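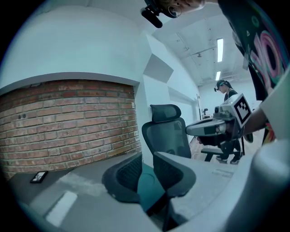
The shared office on the second floor of the old Ruston building will stay open through the summer, tenants were told Friday, ending three weeks of guessing about whether Revavine would renew the lease or hand the space back. New terms, same rooms. The brick stays too, which was a sore point: the red brick section set into the white wall behind the long gray desk was down to be plastered over under an earlier plan, and more people wrote in about that than about the rent. The black mesh chairs are also staying for now.

Rent goes up. A desk that was 900 a month will be 923 from the next billing date. A corner desk goes to 1026. No change for part-timers until August, when everything gets looked at again.

"I was ready to pack," said Eulalia Quezada, a bookkeeper who has had a desk there since the place opened. "I had boxes in the car. Two of them are still in the car."

The trouble started in December, when a one-page notice went up by the elevator saying the second floor was "under review." No name on it, no phone number. Tenants on the Costa Street side had heard the floor was going to a dental supply company. Tenants on the other side had heard it was going to be apartments. Neither was right, according to Abelardo Ocampo, who manages the building for Revavine.

Ocampo said the review was about the heating, and that the notice should have said so. The boiler serves all three floors and the insurer wanted it inspected before anyone signed anything. The inspection was done the week before Christmas. It passed, with one valve to replace.

"The notice was mine and it was a bad notice," he said.

There are 44 desks on the floor, counting the ones in the back room. Revavine would not say how many are let. Ocampo said only that it was "more than last winter" and that three tenants gave notice after the sign went up. Two have since asked for their places back, and will get them if they sign by the end of the month.

Under the earlier plan, drawn up by a design firm called Setari, the main room would have been split in two with a glass partion, and the brick covered to make one flat white wall the whole way along. The drawings were left out on the kitchen counter in the fall and got passed around. Letters followed, then a petition, then a meeting that ran past nine at night with people sitting on the radiators.

Musyoka Muriithi, a translator, wrote the longest of the letters. Four pages, single spaced. He said the wall was the one thing in the place that still looked like the old building and that a visitor's eye goes to it.

"Clients come up the stairs, they see gray carpet, gray doors, gray everything," he said. "Then they get to our room and there is some color. I have signed two jobs standing next to it. Maybe I would have signed them anyway."

Older tenants say the building was a shoe warehouse and that the brick dates from then. Ocampo said he could not confirm it. The paperwork he has only goes back to the last time the building was sold, and there is no mention of shoes in it.

Setari's partition is dropped as well. So is the phone booth that was meant to stand by the window. In its place, Revavine has agreed to put felt panels on the ceiling, to help with the noise, and to fix the blinds. The blinds have been on the list before. Quezada says afternoon glare comes right off the desktop and she has worked in sunglasses.

Chairs are a different matter. Several tenants want new ones. A sample was brought in last month, hard plastic back, no headrest, and it was not liked. Ocampo said any replacement would be mesh again and that tenants could try it for a week before an order goes in. Until then anyone with a chair that sinks should put tape on the arm and email the office. Not just leave it in the corridor.

Not everyone is happy with the deal. Uriel Mansilla, who does estimates for a roofing business and rents two desks side by side, said the increase was small but came with nothing in writing past the summer.

"So we do it all again in August," he said. "I would of taken a bigger jump for a two year paper. I asked. They said they'd think."

Ocampo said longer terms were possible and that he was waiting on head office. He did not give a date.

Ayana Woldemariam, who collected the petition signatures, said she would keep the email list going. She wants the bike storage sorted next, and the lock on the Costa Street door, which sticks when it's cold. She got stuck outside twice in December, once with a cake.

New agreements go out by email on Monday and need to be signed and returned by the end of January. Tenants who don't sign will be treated as leaving and will get their deposit back, less any cleaning. Paper copies at the front desk for those who ask. The front desk is open mornings only until the new valve is in, as the lobby has no heat.

The valve work should take a day. The building will be closed to everyone for it, all three floors, and tenants will be told the date at least a week ahead. By email this time, Ocampo said, and with a phone number on it.

Posted 2019-01-05. An earlier version of this item gave the wrong floor for the office. It is the second.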